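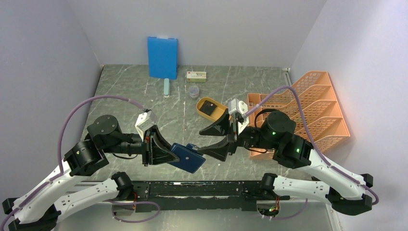
**Snap wallets vs. zip wallets for everyday carry**

**plakmont_pat** - January 2023

Hi all, long-time reader and not much of a poster. I've been carrying the same navy snap wallet since I moved to Plakmont, and the snap has gotten so stiff that I need both hands and a fair amount of muttering to open it at the register. I love everything else about it. It's flat, the corners are rounded so they don't poke through my coat pocket, and the little tab sits right where my thumb wants it. My sister-in-law says to give up and get a zip one. Before I do, has anyone here loosened a stiff snap without ruining it? And if you went from a snap to a zip, did you miss it?

**buttonbox77**

Oh, please don't toss it! A stiff snap is a very fixable thing. Take a plain white candle, rub it around the raised half of the snap, then open and close it 7 times or so while you watch TV. Wipe off whatever wax is left with a soft cloth. I do this for every coin purse that comes through my booth at the Flolasum flea market and I've only ever had one that didn't come around (that one was bent, poor thing).

**gray_heron**

I'm going to disagree with the candle. Wax picks up lint, and lint in a snap is how you end up with one that won't close at all. A pencil works better - rub the lead on the post, snap it a few times, done. On a dark wallet you'll never see the smudge.

**buttonbox77**

You won't see it on the wallet, but you will see it on your fingers, and then on your good cream sweater, ask me how I know. I'll stay with my candle, thank you kindly :)

**mossandmint**

Went from a snap to a zip two years ago and went right back. The zip was a Tak, nicely made, no complaints about the stitching, but the teeth scratched my cards and I was forever catching the corner of a receipt in it. With a snap I can tell by feel whether it's shut, even down at the bottom of a bag under the library books and somebody's half-eaten granola bar.

One more thing to check: how full is it? Mine got "stiff" and the real trouble was 3 punch cards from a sandwich shop that closed. If the flap has to stretch to reach, no amount of wax or pencil is going to help you.

**gray_heron**

Good point about the stuffing. Also look at how you're pulling. If you tug on the very end of the tab, all the strain goes to the place where it's attached. Hold the body of the wallet flat with one hand and lift right next to the snap with the other.

**zipperfan_ot**

Lone voice for zips here! Coins. That's my whole argument. My snap wallet rained quarters all over the floor of the Prutomden bus station and I bought a zip one that same afternoon. Can't say I've looked back.

**plakmont_pat**

You are all so kind, thank you! I emptied it out last night and, well, mossandmint, there were two expired pharmacy cards and a folded-up parking permit from last May in there. It closes much more easily already. Opening is still a bit of a fight, so I'll try the pencil first as I don't have a candle that isn't pumpkin scented. No cream sweaters, I promise.

**buttonbox77**

Pumpkin would work fine, just saying.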